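Grestness Help Desk
Ticket: Yellow tabletop, finish is patchy / tacky / wrong
Category: Surfaces and Finishes
Product: Sundel tabletop paint, mustard, matte
Opened: May 11, 2023
Priority: Low (changed by submitter to High, changed back by us)
Status: Resolved, more or less

Original message

I painted a worktable in your Sundel mustard matte. The can says "one coat for most surfaces." I would like to know which surfaces those are, so I can go and buy one.

The table is an old Skisiswood top, sanded, wiped down, left overnight. First coat went on with a foam roller. By the next morning it had the look of a badly buttered piece of toast. Second coat improved matters. I let it sit for 2 days as instructed and then put a mug on it, at which point the mug and the table became very attached to each other. I got the mug back. The table kept a ring.

I also have color trouble. In the store the chip was a cheerful mustard. At home one side goes olive in the afternoon. My household has opinions about this and I am the one who has to hear them.

Things I have already tried, to save us both some time:
- Waiting
- Waiting with a fan
- A damp cloth (this was a mistake)
- Reading the can again, slower

Please advise.

Reply from Grestness support

Thank you for the thorough report, and for the toast comparison, which has been passed around the office.

Before we go further, could you tell us:

What was on the table before you sanded it?
What grit did you finish with?
How warm is the room overnight?
Was there any wax, oil or spray polish on it in the last few years?

Please don't put on a third coat yet. People always want to put on a third coat.

Submitter

The third coat is on. It went on while I was waiting for your reply, so I consider it a shared responsibility.

Before sanding: varnish, then something orange, then more varnish, I think. Finished with 360 grit, since that was what I had in the drawer. The room is an unheated back porch with windows on one side. In January it is a refrigerator. At the moment it is merely unfriendly.

Polish: there was a can of lemon polish living under that table when I moved in. I can't say what they did together before I got there.

Grestness support

That's useful, thanks. A few likely culprits.

First, 360 is too fine for the last pass before this paint. It leaves the surface slick and the paint has nothing to hang on to. We'd have liked something a good deal coarser.

Second, a cold porch. The matte finish dries to the touch quickly and then takes its time about everything else. "Dry" on the can means you can brush against it with a sleeve. It doesn't mean mugs. We have asked for the can to be clearer about mugs.

Third, the lemon polish. If any silicone was left in the wood, you'd see small craters where the paint pulls away from itself, usually within the first hour. Do you have any of those? If you drag a fingernail lightly across a corner, does the paint curl up or just mark?

Submitter

No craters. I went over it with a flashlight held flat to the surface, like a detective on a very small budget. Fingernail leaves a mark but nothing curls. The third coat covered the mug ring, so at least one of us made a good decision.

As for the patchiness, it is much calmer now. 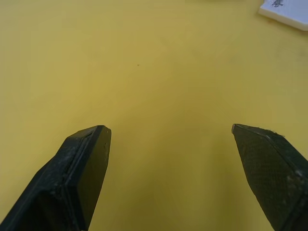
What I can't settle is whether the remaining unevenness is paint or light. Toward the left it goes duller, a bit olive. The upper middle is warmer. It has no roller lines that I can find and no edges where one pass stopped and another started, so if I did it, I did it with more skill than I've shown anywhere else on this project.

I would rather not sand it all off again. I'd like that on the record.

Grestness support

On the record.

Soft shifts with no hard edges are often the light, especially with yellow. Mustard has a fair amount of green hiding in it, and shade brings it out. A slightly mottled look is also normal for a matte over a roller.

Here's a test that costs nothing. Paint a piece of stiff card with what's left in the can, let it dry, and lay it on the olive side in the afternoon. Then walk it over to the warm side. If the card changes along with the table, your paint is fine and your porch is the problem. If the card stays put and the table doesn't match it, write back and we'll talk about sanding, gently.

For the tackiness, please leave it bare for 6 more days. Nothing on it at all. If you can bring some warmth onto the porch, do, but keep any heater well back from the paint and don't leave it running while you're out.

Submitter

Card test done. The card went olive on the left and mustard in the middle, exactly like the table. I did this several times in case it changed its mind. I then carried it into the kitchen, where it turned a third color that I am not going to discuss.

So it's the porch. I have told the household it's the porch. The household has asked why I painted a table for a porch in a color that doesn't like porches, and I have closed that ticket without comment.

Leaving it bare now. There's a folding chair across the doorway to discourage traffic.

Submitter

Update. Waited the full time, plus about 2 more hours out of superstition. Mug test: filled with cold water, left through lunch, lifted clean off. Repeated with a hot one on a coaster. Also fine. I haven't tried a hot one without the coaster and don't plan to tell you if I do.

One leftover question. I have a clear topcoat by Sầm from an older job. Can it go over this?

Grestness support

We haven't tested that one over Sundel, so we can't promise anything. Any clear coat will change the sheen a little, and some will pull yellow further toward orange. Try it on your card first. The card has earned it.

If you'd prefer to leave the top as it is, wipe it with plain water and a soft cloth, no polish, and let it harden for the rest of the month before anything heavy lives on it.

Marking this resolved. It will reopen if you reply.

Submitter

Thanks. Topcoat on the card came out slightly shiny and slightly orange -- leaving the table alone.

(Ticket reopened automatically)

Grestness support

Closing again.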